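Setting Up a Two-Arm Cell for Rigid Case Handling: Working Rules

By Hermine Wieser, Priravstead
Last updated December 20, 2018

These rules apply to tabletop cells in which two arms work on one rigid object, such as a hard-shell carrying case. They assume the arms are installed, homed and covered by a current risk assessment. They do not replace the arm manufacturer's manual or the safety standards that apply at your site.

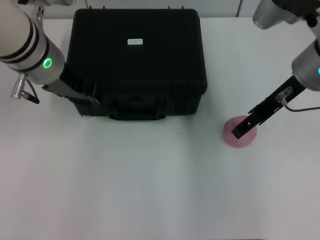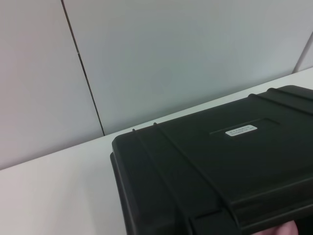
Black hard-shell case on a white tabletop, from two camera positions. Photos: Wenjie Li / Voritbridge

1. Prepare the table

Clear the table of tools, fasteners and packaging. Only the workpiece and items named in the task sheet may stay inside the shared reach of the arms. Wipe the surface and check that it does not rock.

Use a table color that contrasts with the workpiece. A black case on a black mat gives poor edges in the camera view, and the operator will tend to set the approach height too low.

2. Place the workpiece

Set the case flat with the lid up and the latches closed. Keep at least 200 mm between the case and any table edge. If the case carries an identification label, leave it uncovered. Do not put tape or position markers over the label or over the seam between lid and base.

Record the starting position on the task sheet. If the case is moved by hand during a run, stop the run and record a new position.

3. Set speed and force limits

Enter the limits before enabling the arms. Default values for this class of work:

Approach speed, free space: 200 mm/s
Approach speed, final 35 mm: 29 mm/s
Contact force, each arm: up to 35 N

Both arms must carry the same contact limit. Unequal limits let one arm push the case into the other, and the load reading on the weaker side then means very little. Lower limits from the risk assessment take precedence over this table.

4. Assign roles to the arms

Name one arm as holding and one as working, and write this on the task sheet. The holding arm makes contact first. The working arm stays clear until contact is confirmed by the force reading. Visual confirmation alone is not accepted.

Roles may change during a task, but only with both grippers open and both arms stopped.

5. Check the camera views

Use at least two views, one from above the table and one at the wrist. The wrist view is good for ribs, seams and labels but usually shows only part of a large case. The upper view is used for clearance between the arms. Do not judge arm-to-arm distance from a wrist view.

Check that no cable crosses the field of view or can snag at full wrist rotation. Rotate each wrist slowly through its full working range before the first run.

6. Hands in the work area

Hands stay out of the shared reach while either arm is enabled. To reposition or support a case by hand:

Stop both arms.
Confirm the stopped state on the controller.
Move the case.
Withdraw hands and announce "clear."
Re-enable from the operator station only.

A status light on the arm is not proof of a safe state. Light colors differ between models and can be changed in software. Read the controller.

7. Inspection interval

Inspect fingertips, finger plates and cable ties every 500 cycles. Replace any fingertip with visible cracking. Log the cycle count and your initials.

Revision notes

Section 4 was rewritten in April after comments from Zixuan Gu at the Altville site. Send corrections to Wanting Duan.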